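Clekcombe Residents' Services
Household Guidance: Clearing and Sorting a Shared Table

A table used by several people tends to gather objects that belong in several rooms. Office supplies, food packaging, toys and unopened mail arrive separately and are seldom removed together. The following guidance was prepared for residents of the Clekcombe and Binalow buildings, which together contain 377 apartments, and applies equally to a home office, a craft table or the end of a kitchen counter.

Before starting

Choose a time when the table will not be needed for at least half an hour. Have ready one damp cloth, one dry cloth, a bag for recycling and a tray or shallow box for objects that belong elsewhere. Residents who share a table should agree in advance on where undecided items will be kept.

Sorting by destination

Items should be sorted according to the place where they will be stored. A stapler and a box of pens go to the same drawer, and may be carried there in one trip. Food and food containers go to the kitchen first. Any closed container should be opened and checked before it is stored or discarded, as leftovers are easily forgotten under a lid that cannot be seen through.

Cookie boxes and similar cartons require a decision. If the contents are still within date, the box should go to the pantry with the opening facing forward. If the box is empty, it should be flattened at once. Empty cartons kept "for later use" should be limited to one per household shelf.

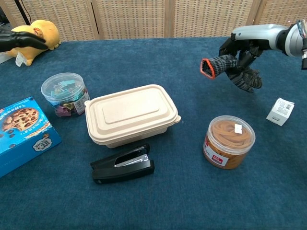 Binder clips in a clear lidded canister, with a stapler, a food container and a cookie box still to be sorted.

Small office supplies

Clips, pins and rubber bands are best kept in clear containers with lids. The contents can be checked without opening the container, and the lid prevents spills when the drawer or shelf is disturbed. Assorted colors may be stored together. Households that use color to mark bills, school papers and receipts may prefer to separate them, but this is worthwhile only if the system is already in use.

A jar or canister should be filled to no more than the level at which the lid closes without pressure. Binder clips in particular can catch on one another and bend their handles when packed tightly. Store labels may be left in place or removed with warm water and a little cooking oil.

Staplers should be stored closed and flat, with spare staples in the same drawer. If a stapler jams, open it fully and remove the bent staple with tweezers – never with a fingernail.

Molded food containers

Beige containers of the molded type are made from a variety of materials, and the correct bin depends on the marking on the base. Where there is no marking, the container should be placed in general waste. Containers soiled with grease should not be placed with clean paper. Maja Michalski, who coordinates waste services at Binalow, asks that lids be left attached to their containers only when both are of the same material.

Soft toys

Plush toys should be moved before any surface is wiped. Check the sewn-in tag for washing instructions before placing a toy in the machine. Toys marked for surface cleaning only may be wiped with a cloth and mild soap, then left to air dry away from direct heat.

Cleaning a fabric-covered surface

Tabletops covered with carpet or felt hold crumbs and staples that a cloth will not lift. Use a handheld vacuum with a brush attachment, working in one direction, and pick out metal pieces by hand beforehand. Spills should be blotted from the outer edge inward.

Residents without a handheld vacuum may borrow one from the Beddoe Street desk between 11 a.m. and 4 p.m. Questions about this guidance may be addressed to Hawi Mamo at the same desk.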